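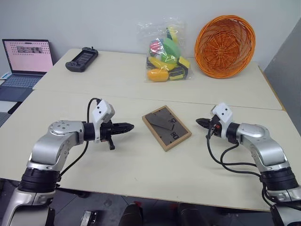
Two robot arms over a cream-coloured table, the left gripper closed.

Broadcast Presenting, Unit 4: Stand-ins, Handovers and the Sofa
Tutor: Renu Lodhi
Notes for the session on Tue 5 January

Reading first. You should have been through the Garkwood transcript before you came in. If you haven't, borrow your neighbour's and look as though you're sharing out of friendliness. Page references below are to the stapled version.

1. What a stand-in is for

Daytime television runs on people being away. Regular hosts have holidays, babies, throat infections and stints in pantomime, and the programme goes out regardless. The stand-in's job is to make a viewer who is doing the ironing carry on ironing. If she puts the iron down and says "who's this?", you have about one link to settle her.

Students always want to know whether holiday cover is an audition. Yes. Everyone in the building will tell you it isn't, very kindly, while watching you on a monitor.

Compare the two openings in the Garkwood transcript (pages 2 and 5). The first presenter spends 60 seconds explaining where the usual host has gone, how much she is missed and what an honour it is. The second says good morning, gives her name and reads the menu. Mark where you stopped listening to the first one. Last year's group mostly got as far as "honour".

2. The co-host

A double act that has been going for years has a private grammar: who takes the serious turn, who gets the biscuit, who says goodbye. You are joining it in the middle. Find out the following before you go on air, preferably from the floor manager, who knows everything and is seldom asked.

Who reads the first line after the titles
Who throws to the news
Which subjects are off limits (previous marriages, the old set, a certain cookery item)
Which side your co-host likes to sit
What happens if you both talk at once

The last one matters most. The usual rule is that the person who started second stops, but at Ratley it was always the newer presenter who gave way, whoever started. It's unfair and it works. Collisions on air last a moment; two polite people both saying "no, you go on" can fill a whole ad break.

3. Reading 1197 words an hour you didn't write

That figure is the scripted part of the Trumus breakfast hour we looked at in October, not counting ad libs. Much of it was written by somebody who had been awake since before the milk. You are allowed to change it. You are not allowed to change it in the gallery's earpiece at the moment the camera light comes on.

Read every link aloud once in make-up. Look for names, numbers and any sentence with "which" in it twice. Ask guests how they say their own names, and write it down as it sounds to you. Presenters who trust their memory on this have been introducing Mrs Lâm as something else for the whole of her book tour.

4. The slip

Sooner or later you will say the wrong thing. Categories, in rising order of paperwork:

a) Wrong word. Correct it and move on.
b) Wrong fact. Correct it as soon as the gallery confirms, in plain terms, once.
c) Something the switchboard will hear about. Apologise briefly, to the viewer and in your ordinary voice -- then hand over to your co-host, who should have a line ready.

The common mistake with (c) is the second apology, followed by the third, followed by a giggle. By then the viewer who missed it has asked the viewer who didn't. Speak to your editor straight after the programme, before anyone else does it for you.

5. When cover turns into the job

Sometimes the regular host doesn't come back and the chair is yours. Say something generous about your predecessor in your first programme and leave it there. The audience may be cross with you for a while. Do not read the comments; if you do read the comments, do not read them to your co-host.

Pay, contracts and agents are in Unit 6.

For next week

Write a 17-second opening link for a programme whose usual host is away. No apology and no "big shoes to fill" -- I have a jar for that phrase and it's doing well.

Also bring 100 words on a handover you have watched, good or bad. Handwriting is fine if I can read it. Studio B, not Studio A, and please leave your drinks in the corridor.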